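ok thread on the box and display stuff data collection bc people keep asking what we do all day

short version: collecting demos by hand for a policy that's supposed to handle boxes, clear cases, flat panels. no arm in the loop. you hold the gripper, you do the task, the recording becomes the training example

some views from the gripper cam, gloves and all

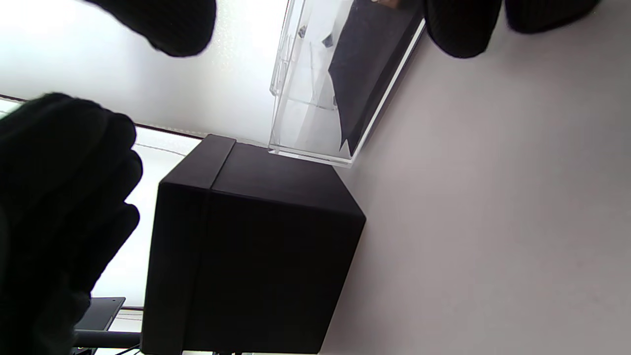
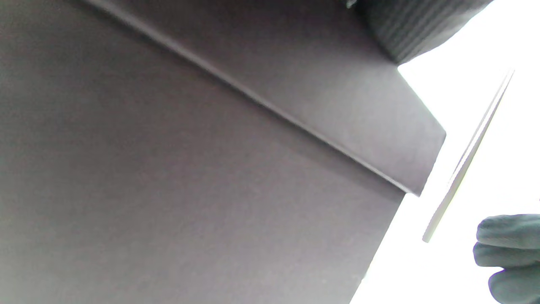
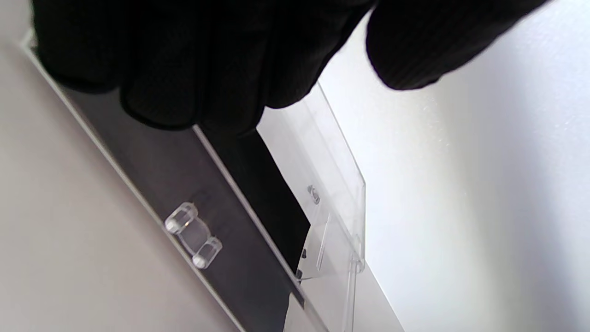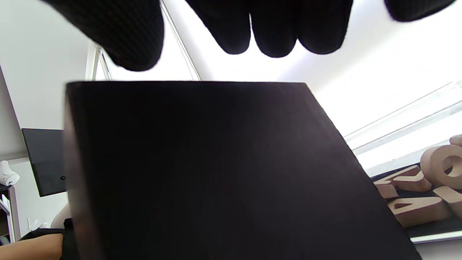
all one place, one session. order is whatever order my laptop felt like

ok numbers. target for this batch was 309 episodes. kept 265. people see that and go wow wasteful and no, that's a good ratio for us. the first Gostham batch was way worse and I'm not posting that number

what gets an episode tossed:

- started recording before the hand was ready
- stopped recording early (me, constantly)
- tracking lost and it never came back
- operator "fixed" a thing off camera

that last one is sneaky. looks fine on playback, then an object teleports two inches and the policy learns that objects teleport

we do NOT toss fumbles. fumble and recover stays in. fumble and give up goes in its own folder. had a long argument w Chang-ho Seok about this in the spring and he was right, annoying

his point: if every example is clean the model has no clue what to do once it's slightly off. and it is always slightly off

clear plastic is its own problem btw. the edges light up, the faces dissapear, and whatever's behind shows right through. you as a human just know where the wall of the case is. the model gets a bright line and a guess

so for clear stuff we want way more variety per task. different angle of approach, different hand height, different time of day. 40 near identical demos of one pick is worth maybe ten good varied ones. made that mistake on Pathak, whole afternoon gone

black on black is the other one. dark glove, dark box, where does the finger stop. someone suggested bright orange gloves and sure, but then we have a model that thinks hands are orange

what we do instead is mix glove colors across sessions and write the color in the session notes. WRITE IT IN THE NOTES. I'm still going through old Samham sessions where that field just says "yes"

window light: leave it. I used to pull blinds and fuss over exposure for like half an hour. then we tested somewhere sunny and the policy fell over completly. now if it's blown out it's blown out, that's a condition, log it and go

pacing. this is the one new operators get wrong. they go super slow bc they think slow = careful = good data. then the policy is super slow. and it hesitates where they hesitated, bc the pause is in there too

go at the speed you'd tidy your own desk. if you need to think, think before you hit record

also reset properly between takes. not perfectly, just differently. nudge the box, turn it, swap which side the case is on. if you put everything back in the same spot you've recorded one example many many times

nine is my limit per task before I switch to something else. after that my hand gets lazy and starts doing the same little arc every time and I can see it in the trajectories plotted on top of each other. one fat line. useless

Prultska people asked if we label during or after. after. tried during, with a second person calling out the steps, and it just made everybody rush

labels are boring on purpose. reach, grasp, lift, place, release. we had 23 verbs at one point. no two people agreed on "adjust" vs "nudge"

the held out set: pick it BEFORE you look at anything. put it somewhere you can't get to easily. I've watched smart people peek and then spend a month tuning to it without meaning to

what I still don't have a good answer for: how to count an episode where the grasp works but a finger blocks the view for most of it. useful? sort of? the robot's hand will block the view too. keeping them for now with a flag

next batch is in December, mostly cases with lids. if you've done lids and have opinions on where to split open vs remove, reply pls, I'm going back and forth

anyway back to trimming. sixty-something clips left and half of them start with me saying "wait"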